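In Praise of the Scuffed Metal Bin

Workshops, worn paint, and why I will take a clamp over a bracket any time

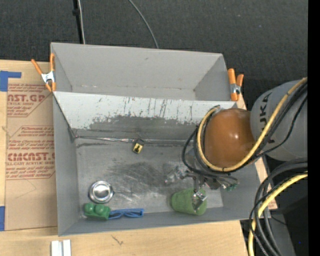 Angelica Rivera wrote to me after my last column on shop storage to say that a bin like mine belongs in the scrap pile, that a drawer with proper molded inserts costs very little these days, and that anything you have to clamp in place was never finished in the first place. She also told me I was "romantic about dents," and I have been chewing on that for most of September.

Well, Angelica, guilty! I am romantic about dents. But I also think I'm right, and I'd like to make the case at some length, so get yourself a coffee.

Let's start with the wear, because that's what bothers people most. My bin is gray, two compartments, one bigger than the other, and the divider between them is scratched all to pieces. The light coating has gone ragged along one edge and there's a darker band where it has worn away. The floor of the big side is scuffed too, with a smudgy patch near the middle. I love that patch. A worn bin tells you where hands and parts go. If I were laying out a new bench tomorrow, I would study that floor before I opened a single catalog, since the scratches are a better record of how small things get picked up and put down than any plan I could draw in advance.

Think about the alternative. You buy the molded insert. It has a pocket for this size and a pocket for that size, and for a month you feel like the most organized person in the county. Then a part comes along that's a quarter inch too long for its pocket, and it goes on top, lying crossways, and after that everything goes on top. I've been through this with the Mullach drawers, which are lovely things, beautifully made, and mine are now full of stuff lying crossways. An open bin with a plain floor doesn't care what shape your parts are. You can reach in without looking. You can tip it out on the table, find the one thing you wanted and sweep the rest back in with the side of your hand (try that with a molded insert!).

Two compartments is the right number, by the way. I will argue this with anybody. I once owned a 24-compartment case, a Cullov, and I spent more time deciding where a washer lived than I ever spent using washers. Two is enough to keep this apart from that. What's "this" and what's "that" changes with the job, and it should. Sometimes the narrow side is for the pieces I've finished with, sometimes it's for the odd ones I don't trust, and plenty of the time it sits there with nothing in it at all, which drives tidy people up the wall. An empty compartment is a wonderful thing to have on a bench. It means the next object has somewhere to go.

Now for the clamps. Oh, the clamps. Angelica was very firm on the clamps.

Spring clamps with orange handles, one at each upper corner. I have heard them called a temporary fix, and I'd say yes, that is exactly what I like about them. You squeeze, you place, you let go. There's no drilling, and no hunting for the driver bit that rolled under the cabinet. If the bin wants to sit at a bit of an angle because that's how your arm likes to reach, then it sits at a bit of an angle, and if you change your mind after lunch you can have it another way in the time it takes to say so. I know a shop over in Tapley where every tray is bolted down square to the edge of the bench, and it looks terrific, and everyone who works there stands slightly twisted all day long.

And the color! I didn't used to care about tool color. I thought it was decoration, the sort of thing that gets settled by whoever prints the packaging. Then I spent a winter looking for black clamps on a dark floor and I changed my tune. Orange against gray metal is easy on tired eyes at 9 in the evening, when most of my best work and all of my worst work gets done. Please, tool makers, keep making the handles loud.

I'll give Angelica one point, and it's a fair one. Surfaces matter, and I was careless about them for years. I do like pale wood under my work, and I'd be sorry to see a good tabletop chewed up by the sharp bottom edge of a metal box. This is where sheet goods come in, and where I can get truly tiresome at parties. Acrylic sheet with the brown paper still on it is one of the nicest things you can have lying on a bench. The paper takes a pencil. It's quiet when you set a part down on it. And I have a real fondness for the printing, that red-brown lettering marching across on a slant, which always makes me feel that a delivery has just come and something is about to be built.

People are in such a hurry to peel that paper! Leave it on! Peel it when the piece is cut and drilled and you are ready to be careful with it, and not a minute sooner. A sheet that spends its working life in its wrapper comes out shining. I peeled one early for the Narkura cabinet doors, wanting to admire it, and I had scratched it with my own watch strap before I'd even found the saw.

Blue tape I will defend to anyone. It holds well enough, it comes up clean if you don't leave it for a season, and you can write on it. I keep a roll within reach of every place I sit down, including the kitchen. My sister has asked me to stop labeling her leftovers.

What I'm really arguing for, I suppose, is a bench that can be changed by one person in one minute. I spent 419 dollars on fitted storage in a single enthusiastic spring, and the pieces I reach for every day are a banged-up metal bin and a handful of clamps that cost me 15 dollars. I don't regret the fitted stuff entirely. The drawers are a fine place for things I've stopped using. But if a friend were setting up a first workspace and asked me where to begin, I'd send them out for something plain and open made of metal, preferably with somebody else's scratches already in it, because then they won't be afraid to add their own.

Angelica, you have an open invitation. Bring your molded inserts and I'll bring the bin, and we'll sort a bucket of mixed hardware side by side. Loser buys lunch.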